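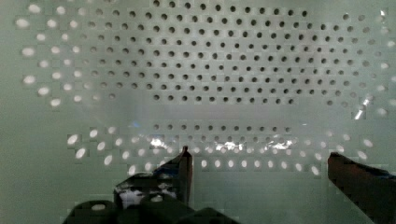
Round holes in staggered rows, close up

Qaisi Play Tableware and Food Set
Item no. 899
Sold by Prokel
£70 including VAT
In stock

Overview
A mixed set of play tableware and toy food for home corners, nurseries, waiting areas and therapy rooms. The tableware comes in quiet colours and the food in bright ones, so the pieces are easy to tell apart when they are spread over a table. The set is made for pretend cooking, laying the table, serving and sorting.

The oval tray is sage green with a dotted texture along its surface. It is longer than it is wide and can be used as a serving dish or as a place to put fruit before it goes on the plate. The round cup is green as well, a paler shade on the inside, and sits well next to the tray. The plate is round, in a pale mauve-grey, with a slightly raised rim.

The ketchup bottle is red with a white cap and a white label printed in red and dark colours. It is a large piece for a play set and takes up most of the plate when laid across it. There is nothing inside and the cap is not meant to come off.

Among the food there is an orange slice, shown as if cut through, with a bright rind and the segments marked. The banana is a whole one. Small pieces in red and other colours make up the rest, and these vary a little from one batch to the next.

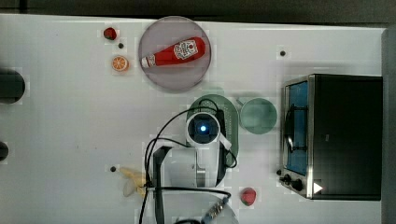 A pale table suits the set best, as the food shows up clearly and small pieces are less likely to be missed at tidying time. It can also be used on a floor mat. The toy oven from the same range is sold separately, and the plate and cup can be used with it.

Using the set with a group
Two children can share one set comfortably. For a larger group we suggest ordering a second set and keeping the food from both in one box – it saves sorting them out again afterwards. If you are using the set for matching or following instructions, start with the plate, the cup and one piece of food, and add the others later.

Cleaning
Wash by hand in warm soapy water, rinse and leave to dry on a cloth. Use a soft brush on the tray, where crumbs and modelling dough can collect in the surface. Wipe the ketchup bottle with a damp cloth only. Soaking will lift the label in time. Do not put any of the pieces in a dishwasher, microwave or real oven.

Safety
For pretend play only. Not for use with real food or drink. Some of the food pieces are small and are not suitable for children who still put things in their mouths. Check the pieces from time to time and throw away any that are cracked.

Spare parts
The plate, tray and cup can be ordered singly. Food pieces are sold as a mixed bag and we can't pick out particular items. The ketchup bottle has not been available as a spare since June, but we will put it back on the list when the next delivery from Qaisi comes in.

Delivery and returns
Delivery is free on orders over £200. Unused sets can be returned in their box within 70 days. Schools and nurseries can pay by invoice, and should give a purchase order number when they order.

Customer comments

Parveen Memon
Good size for small hands. The tray gets used for everything, mostly fruit. I would have liked a second cup in the box.

Kamlesh Shakya
Bought for a clinic room. Colours are as shown. The bottle is the piece the children go for first and the label has stayed on so far, wiping it daily.

Florence Cloutier
Nice set, but it needs its own storage box. The one it comes in did not last long with us.

Questions about this item
Contact Sneha Chaudhary in the Prokel sales office and quote item no. 899.

Page last updated 2022-12-24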